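Small things on the green table, Skukosar

A quick gallery this time. Been meaning to put these up since April and the folder kept growing so I'm just going to post and tidy later. If you came from the Pamosdale newsletter, hello, the bigger sets are on the old page, still slow to load, sorry.

The theme is table corners. What gets left out, what gets put away, what sits under a fake tree for weeks until somebody needs it. Click for large versions. Prints on request, 5 left of the small size, the 200 run is gone.

1. White block, green top

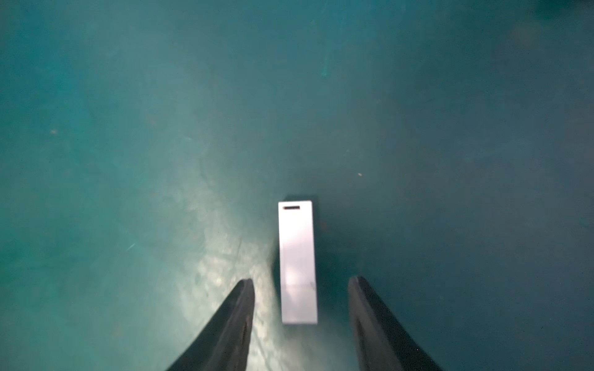
Words and pictures: Zubaida Dogar
Posted May 14, 2021

Plain white block, little dark slot near one end, faint line across it lower down. I like the shine on it. I also like the table, all those scuffs and pale patches, you don't get that from new. Tiny gray mark next to the line too, which I only saw once I had it up big on the screen.

Someone at Rizzi asked what the block is. No idea. Guesses welcome, best one gets a print.

Color note for the people who always ask: I left the green alone. Bit more teal on my monitor than on my phone. White was the hard part, it goes almost to nothing in the middle and if you pull it down the whole thing turns muddy. Left it bright.

2. Blossom corner

Sky walls, clouds and stars, and the pink tree on its square brown base. Artificial, so no sweeping up petals. Toy rake propped on the trunk, light green head, wooden handle. The tray is the practical bit, white, low sides, with one small black thing in it over by the left wall. Eraser maybe? 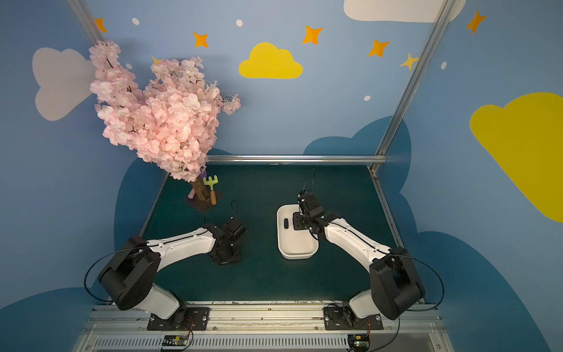
I'd keep the tree where it is, back in the corner, and leave the middle clear for whatever is going on that day. A tray is the best thing you can add to a table like this, everything little goes in it and you lift the lot off in one go. Mine at home came from Grarkeck and has outlasted two desks. Get one with rounded corners, easyer to wipe.

More to come when I've sorted the rest, 100 or so files still to rename. Comments are open again but slow, I have to aprove them by hand.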